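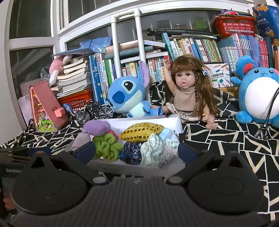 12 February 2020

Sample box, scrunchies and hair pieces. Continuing from the previous pages. Raghda Hourani has the pattern sheets, I have the cutting notes, and between us we should be able to close out the sizing question before the Vamdale order is cut.

Started by going through the shallow box to decide which pieces stay as reference samples and which go back to the scrap drawer. Working on the black cloth with the line pattern again. Pale thread ends show up well on the black parts and vanish completely on the white lines, so I still want a plain cloth for close work. It will do for sorting.

Notes by piece, in the order I picked them up:

Olive green. Keep. This is the gather we want everything else to match. The fullness is even all the way round when it sits relaxed, and the seam goes out of sight in the folds. The gold charm on it is a different matter. Raghda likes it. I think it will catch in fine hair, and I would want it moved onto the seam where it can be stitched through two layers. Agreed to make one each way and have somebody with long hair wear them for a full day. Don't add charms to the order until that has been done.

Navy, shiny. Keep for color, remake for construction. The fabric slides under the presser foot and the two edges come out uneven by the time you get round to the opening. Tried tissue paper underneath on an offcut. Better, but picking out the paper took longer than the sewing did. Next attempt is clips in place of pins, shorter stitch, and slow down over the join. If that doesn't fix it, baste by hand and accept the extra time for this one fabric. It also frays as soon as you look at it, so the seam allowance has to go up a little. Write that on the pattern sheet and not just in here.

Mint and white pattern. Keep. No trouble cutting, no trouble sewing, holds a press. If we have to teach someone new, this is the fabric to start them on. The pattern is small enough that matching it at the join is a waste of time.

Floral on white with the green and pink. Undecided. The print is nice flat and mostly disappears once it is gathered, so you pay for a print and get a pale scrunchie with specks. I would use it for something flat, a bow or a tie, where you can see the flowers. Raghda has a bow pattern from last year that needs its tails shortened. She is going to look for it.

Light blue. Folded it and tucked it at the back for now. Good color next to the floral, so if the bow happens these two go together.

Gold glitter with the dark ovals. Do not use against the hair. I ran it along the inside of my wrist and it scratches. It also sheds, and there was glitter on the iron after one pass, which then went onto the next thing I pressed. It could still work as an outer layer on a clip, with something soft behind it. Iron from the back only, with a cloth between, and wipe the plate after. No more than that on this fabric until we hear back from Sfeir on whether there is a version with the glitter sealed.

Purple, fluffy. Keep, and treat it as its own product. None of the standard measurements apply to it. The pile takes up so much room in the gather that the strip has to be cut shorter or the elastic can't close. Notes on cutting below.

Bright pink-red. Nothing to record. Back in the scrap drawer when I have finished comparing it to the thread card.

Greyish mauve. Raghda wants this as the quiet color in the Vamdale set. I was for the mint. Her argument is that the mint and the light blue look too much alike from across a table, and I went and stood by the door and she is right. Mauve it is.

The small black piece with the metal loop stays in the box so it doesn't get lost. I have lost these before.

The Stitch toy stays where it is behind the box. I have been using the blues on it to talk to Sfeir about color over the phone, which works better than you would expect, as they have the same character on a calendar in their office. What we want for the next blue is something between the dark nose and the pale muzzle. Ask for swatches, don't order off the screen again.

ELASTIC

Main job for the day. We had complaints out of the Skosgate batch that the scrunchies went slack. Not many complaints but they all said the same thing, so it wasn't the customers.

Pulled the leftovers from that batch and opened several up. The elastic was knotted on all of them, as it should have been per the old sheet. On the slack ones the knot had crept. You could see the tails had gone short, and on one the tail was gone entirely and the knot was holding by the tip. The elastic itself was still lively once I had it out on the table, so I don't think we need to change supplier. The Plemov elastic is fine. The way we join it isn't.

Compared two joins:

Knot, as now. Quick, no machine. Leaves a lump you can feel through the thin fabrics. Creeps.

Overlap and zigzag, back and forth 3 times. Slower by a bit, needs the machine set up for it. Lies flat. Did not move at all when I stretched it by hand over the jar, and I leaned on it fairly hard.

Made up a small run with the zigzag join and put half over the jar to sit stretched until I am back at the bench. Left the knotted ones on the other jar for the same stretch of time. Marks on the elastic in pen on either side of each join so we can see creep without having to guess. Will enter the result on the next page. Please do not take them off the jars to look. Raghda, this means you.

If the zigzag holds, the new sheet reads: cut elastic, overlap ends by a thumb's width, zigzag three passes, trim whiskers, turn the join to sit opposite the fabric seam. The last part matters. When the two joins sit on top of each other you get a hard spot, and that is where the needle hits when you close the opening.

CUTTING THE FLUFFY FABRIC

Writing this out in full because I have explained it twice and both times left something out.

Turn the fabric face down. Mark on the back with chalk, not pen, as the pen comes through. Cut the backing only, with the point of the small scissors or a blade, and let the pile pull apart by itself. If you cut straight through with the big shears you get a chopped edge that never blends at the seam and you also get fluff in everything, including the tea.

Pile direction goes along the strip, same way on every strip. Brush it with your hand and draw an arrow on the back before cutting anything.

Push the pile in from the edges before clipping. After sewing, use a blunt needle to tease out whatever got caught in the stitching. This takes a minute or so per piece and makes all the difference to how the seam looks.

Longer stitch than for the cottons. Clean out the bobbin case after every few. I did not do this last time and lost most of an afternoon to a jam.

Vacuum before anyone cuts the navy. The fluff clings to it.

STOCK

Counted the finished pieces on the shelf with the hand clicker, as the ledger and the shelf had drifted apart. Ledger said 3,107 for finished goods over all styles. The shelf count came out 64 under. Raghda recounted the cotton bins and got the same as I did, so it isn't the counting. Her guess is that the pieces we took out as gifts and as display samples were never written off. That fits with how we have been doing it, as there is no line for samples in the ledger at all. Added a column. From now on anything that goes in the sample box gets entered, even if it is only going in there for a day.

VAMDALE ORDER

Spoke to them late in the morning. They want the delivery in May and will take mixed colors, as long as no card has two of the same. They asked for cards with 2 scrunchies and cards with a single fluffy one. They don't want the glitter, so that settles itself for this order. They asked if we could do a bigger size for thick hair. I said we would send one to try.

For the larger size, a longer strip alone isn't enough. I made one like that today from mint scraps and it just looked bunched up and tired. Width has to go up too. Second one was wider with the same elastic and that was much closer. It sits well and goes round a thick ponytail twice without strain. Raghda tried it on her own hair and kept it in till she went home, and it had hardly slipped. She says the gather could be a touch looser. Will try the same width with a slightly shorter strip.

Card layout is still open. The slot we have tears if you put the fluffy ones through it. Either a wider slot with rounded ends or go to a loop of ribbon. Ribbon looks better and takes longer. Price both.

TO DO

Read the jars and enter creep, knot against zigzag.
One olive with charm on seam, one with charm where it is now. Find a wearer.
Navy remake with clips. Time it.
Seam allowance change onto the pattern sheet.
Call Sfeir -- blue swatches, sealed glitter, and ask what they have in mauve, as what we have on the roll won't cover Vamdale.
Plemov elastic, reorder same width. Check the invoice first, last time the black came in place of the white.
Bow pattern, Raghda to look in the flat file and then in the blue folder.
New needles for the machine. The one in there now has a burr, I could hear it on the navy.
Plain cloth for the bench.

Box is on the bench with the keepers in it. Rejects go in the drawer, apart from the gold glitter, which goes in a closed bag before it gets into anything else.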